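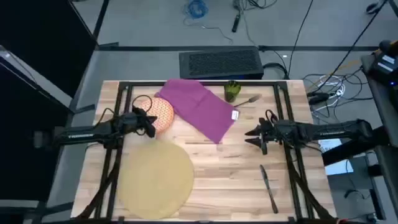 Table linen

Table linen is the general name for cloths used at a meal, either to cover the table or to be used by the people who eat at it. The name comes from flax linen, which was for a long time the usual material in Europe, but today it is also used for cloths of cotton, polyester and mixed fibres. The most common pieces are the tablecloth, the napkin, the table runner and the placemat.

History

Cloths for the table were known in ancient Rome, where guests sometimes brought their own napkin and carried food home in it. In medieval Europe a long cloth was laid over boards on trestles, and the diners wiped their hands on its hanging edge or on a shared towel. Personal napkins became normal in wealthy houses later, and they became smaller as the fork came into wider use.

White damask was for centuries the most respected cloth. Its pattern is made by the weave alone and shows only when light falls on it from the side. Coloured cloths were mostly kept for the kitchen or for breakfast.
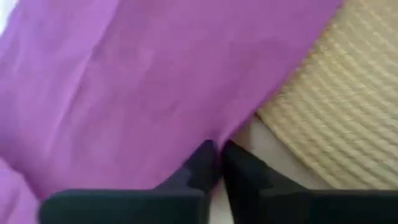

Strong colours entered the dining room more slowly, and they depended on dyes which could stand frequent washing. The small mill town of Grumau was known for deep red and violet napkins, sold under the name Filtis. The mill had 34 looms at its largest and closed when cheaper printed cotton arrived. Its sample books are kept in the Yazdani collection, together with 16 uncut napkins.

Materials

Linen absorbs water well, dries quickly and becomes softer with each wash, but it creases easily. Cotton is cheaper and easier to iron. Polyester keeps its shape and colour, and for this reason many restaurants choose it, although it takes up liquid poorly – a weak point in a napkin. Placemats can be made of cloth, and also of straw, rush, cork or plastic.
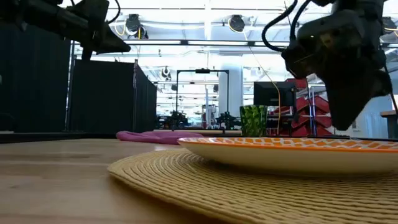 The textile writer Efua Nyarko, in her book Kalum, divides table linen into cloths that protect the table and cloths that protect the guest. She places the runner in neither group and treats it as decoration. Other writers do not follow this division, as a runner laid across the table can serve as a mat for two persons sitting opposite each other.

Sizes and folding

A tablecloth normally hangs lower on formal occasions than on daily ones. Dinner napkins are larger than those for tea, and cocktail napkins are the smallest. The simplest fold is the square, made by folding the cloth in half twice. Ornamental folding was a separate craft in the seventeenth century, and printed manuals showed birds, fish and ships made from starched linen. In private homes the napkin is now more often left flat or folded into a loose rectangle.

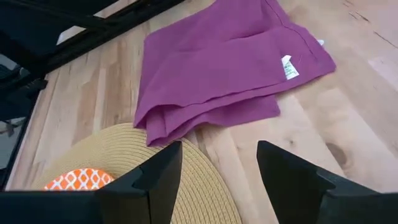
Care

White linen and cotton can usually be washed hot, while dark colours are better washed at a lower temperature and separately the first time. Wine stains should be rinsed with cold water before washing. Linen is ironed when still slightly damp, and damask is ironed on the wrong side first. Cloths which are stored for a long time are best rolled, as fixed folds weaken the fibres along the same line.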